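Plato ya tiene dos manos

Imprimir | Enviar por e-mail
Lectura: 1 min

¡Por fin las dos a la vez! Llevaba desde noviembre con la izquierda sola y anoche, a las 10, Plato abrió las dos manos con una sola orden (el script es de Rutilio Cárdenas, que me lo dejó finísimo). 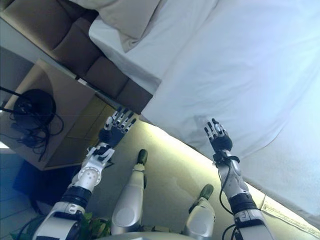
Vista desde la cabeza de Plato, con las manos abiertas junto a la cama.

Me falta recoger el cable del antebrazo derecho, que va por fuera y me pone nervioso. Probaré con bridas y, si no, canaleta. ¡Y luego, a agarrar cosas!

20 comentarios | 81 compartidos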